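Week 2 – Sorting and putting away

Welcome back, everyone, and thank you to those who brought a bag of odds and ends from home last time. We carry on now with toys, and in particular with building blocks, which most of you will have met underfoot at some point – I certainly have!

Please begin small. Ye-seo Joo, who taught this course before me at Hafstein, used to start her groups on a great crate of 200 bricks, and by the tea break they were all thoroughly fed up with bricks and with one another. A little handful on a bare bit of table is plenty, with the storage box close by.

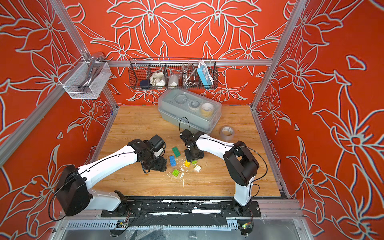
Once you have your handful, spread the blocks out so that each has a bit of space, and take them one at a time. It feels slow, I know, but do stay with it. Decide on your rule before you pick anything up (colour, size, or simply "everything goes in") and say it aloud to your partner.

For next time: choose one drawer or box at home, spend about 60 minutes on it at the very most, and jot down the rule you used. Gil-soo Yeo has kindly offered to collect the notes at the door.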